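Opinion / Clubs & Competitions

Let the kids' robot be boring

6 min read

I spent four years telling parents that robotics club would be exciting, and I'd like to take some of it back. It can be exciting! The spring showcase is loud and sweaty and somebody always cries. But most of what a robotics student does between September and the showcase is dull, and I've come to think the dull part is the part worth paying for.

I help coach at Gunlow, where the after-school club has 19 students this year and one very patient faculty lead, Tiina Nieminen. The big event on our calendar is the Butimeck Cup, which has gotten fancier every season I've been around it. There's a scoring table as long as your arm now. Bonus points for stacking, bonus points for sorting by color, a whole category for "presentation" (matching T-shirts help, I'm told). Teams show up with robots that try six things and manage maybe one of them, if the battery's fresh and the judge is standing in the right spot.

So this fall Tiina did something I grumbled about at first. She wouldn't let the group working on arms touch the competition tasks at all. They got one cup, one mat and one table, and that was the assignment. Go to the cup. Take hold of it. Put it back down. Write up what happened. Do it again. I thought we'd lose half the kids by Halloween, and I said so in the hallway in a voice that was probably too loud.

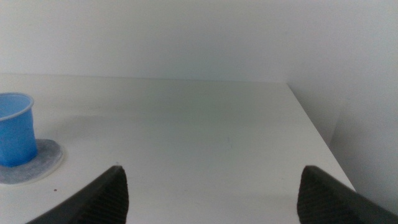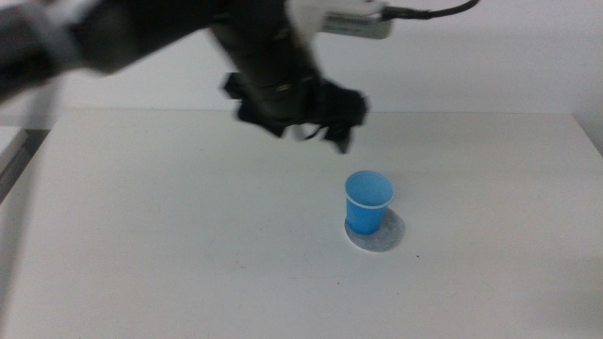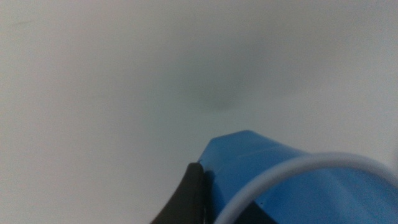 We lost one, and he went to marching band, so I don't think we can blame the cup. The others got weirdly absorbed. They started arguing about approach angles at dinner (I've heard from the dinners). One ninth grader filled most of a notebook with tiny drawings of ways to miss, each with its own name, and the names have spread through the whole club. "You Skaria'd it" is now a thing people say when the hand closes too early. Skaria is our rival school across the river, and I should probably put a stop to that.

What I had missed is how little room a simple task leaves you to hide. When a robot is supposed to sort and stack and wave at the judges, every failure comes with an excuse. The stacking threw off the sorting, the sorting ate up the clock, and so on. With a single cup there's just the cup. Either you understand why it went wrong or you don't, and a 14-year-old can tell the difference in herself, which is more than I could do at that age – or at 30, frankly.

Aurel Avram, who coaches over at Ambaye and has been at this much longer than I have, thinks I'm romanticizing. His argument is that kids join for the spectacle, and if you hold it back too long you end up with only the ones who would have stuck around anyway. He's right that it's a risk. I worry most about the kid who walks in unsure whether she belongs, sees everybody huddled over a plastic cup, and walks back out. I don't have a good answer for that one yet. Tiina's is to sit the new kid at the controls on day one, and I've seen it go well, but I've also seen it go badly.

Where I part ways with Aurel is on money. Our club budget is 4000 dollars for the year. Every flashy task in the Cup rules nudges teams toward flashier parts, and you can guess which schools have those in a drawer already. Repeating a plain task carefully costs mostly time and snacks. If the Butimeck people want more small schools at the showcase, and they keep saying they do, they could add a category with one object and one rule, and score the notebook as heavily as the run. I'd enter us tomorrow.

I sent them a letter along those lines last month and got a nice note back saying the rules for this season are set. Fine, there's always the next one. In the meantime the arm group has asked Tiina if they can have a second cup, and she told them she'd think about it.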